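Progress report, second period
Prepared for the Zisham Fund, 6 August 2022

Hi Tyyne,

You asked for something shorter than last time, so I'll try! The celebrity archive is coming along well, a bit slower than I promised in the application, but I'm much happier with what's in it. As of this morning we have 1733 clippings catalogued, mostly entertainment columns and fan magazine pages about stage and television performers, and every one of them can be searched by name, show and publication.

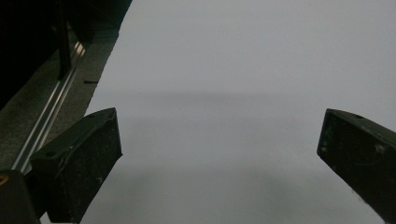
The biggest change since my last report is how we treat gossip. We used to file a rumour under the performer's name and leave it there, which meant that a reader looking up a soap actor got the feud, the secret wedding and the supposed facelift all in one lump, with nothing to say who printed it first. Now each claim gets its own entry with the earliest source we can find, and a note if it was later denied or corrected. I like our working page layout for this, a plain pale grey with nothing on it, as smooth and unmarked as the surface between those two black gripper fingers, so that the clipping is the only thing shouting at you. Ermira Begović did the first layout and has been very patient with my changes of heart.

The tracing work is slow going. One story about a musical theatre star walking out of a dress rehearsal took me the better part of a week, and it came down to a single line in a Pumau newsletter that three magazines had dressed up in their own ways. (The star had a dentist appointment, according to her own letter to the editor.) We've now traced 133 claims back to a first printing, and I'd love to have a lot more by the next report.

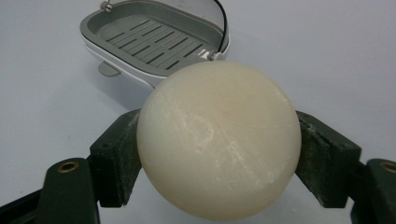
Stage and Screen Clippings Team, Quansah Library

On permissions, the news is mixed. Two publishers have said yes to full-page scans, and we've started putting those up. Zavis, who hold the rights to the old television weeklies, are happy for us to list headlines and dates but want to look at the photo spreads one at a time. Fair enough, but it does mean the red carpet section is going to look pretty bare for a while. I've moved it down the schedule and brought the theatre interviews forward to fill the gap.
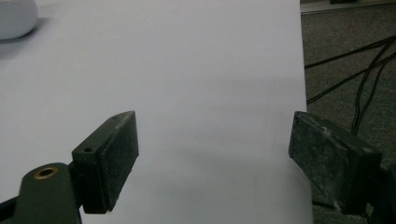
The interviews are the part I'm enjoying most, to be honest with you. They're full of odd little things about touring, understudies and bad hotel breakfasts, and readers keep writing in to put names to the people in the background. We've had to set up a separate inbox for it!

Money is fine. We're under on scanning and a touch over on postage, and I'd like your okay to shift the difference across. I'd also like to keep Ermira on until the end of October so she can finish the colour guide for the indexers.

Could you let me know about both when you get a minute? The spreadsheet is attached to the same email as this report.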